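About Henao

We make white worktables with plain panels behind them and at the sides, for people who handle small things all day. That is the whole company. If you came looking for a mission statement, Berenice Barrera wrote one when we started and we took it down in June. Neither of us could say what it meant.

Berenice and Heriberto Cusi met at Etora, a furniture wholesaler where both of them spent years reading brochures about "productivity surfaces." The brochures promised sharper focus and happier staff. Heriberto asked more than once how anyone had measured happier staff, and he is still waiting to hear. They left and rented a shop in Tutow with 2 saws and a drill press that needed a new belt.
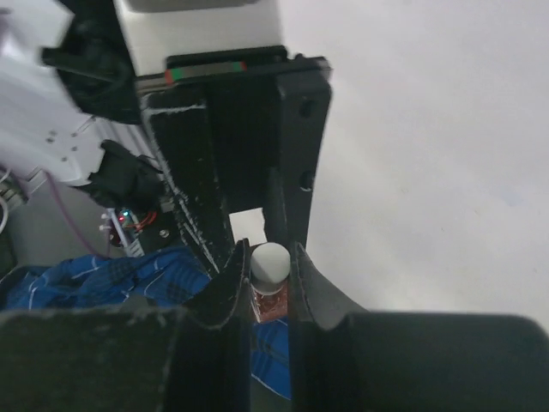 Small parts are hard on a table. They roll, they hide in seams, and a dark one dropped on a dark top may as well be gone. A cloth helps if you can keep it flat. We were suspicious of white tops at first, as most of the ones we had used showed every scuff by the end of a month. Ours scuff too. We would sooner say so on this page than in a reply to your complaint.

We don't call our tables ergonomic. We have seen that word on a stool with 1 leg shorter than the others. What we will tell you is the height, the depth and what the thing weighs when two people have to get it up a staircase.

The range is 4 tables. There were 7 until we looked at the orders and saw that three of the models differed mainly in name. The one people ask for most is the Fludex, a rectangular top with a rail along each side and room for a back panel. The name came from a list and has no story.
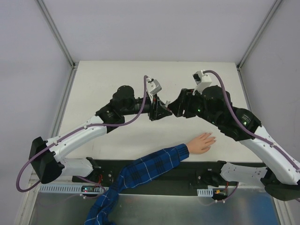 Delivery takes longer than we'd like. Each top is checked flat before it leaves, by eye and then with a straightedge, and a fair number go back. Heriberto doesn't trust his eye and Berenice doesn't trust the straightedge, so both get used.

You'll find no customer quotes here. We have nice letters, but anyone can print a nice letter, and we never believed the ones on other companies' pages. Call a shop that owns one of our tables instead. We'll give you 2 numbers and stay off the line. 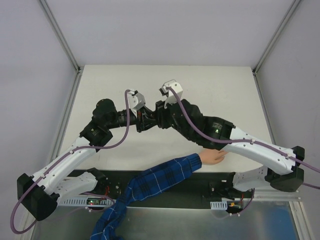 Do I need the back and side panels?

Probably less than a salesperson would tell you. They stop parts from going over the edge and give you a plain background to look against. If your table already sits in a corner, buy the top alone and add panels later. The price is the same either way.

Prices on this page were last checked 11th December. The shop is open mornings, and it's best to call first.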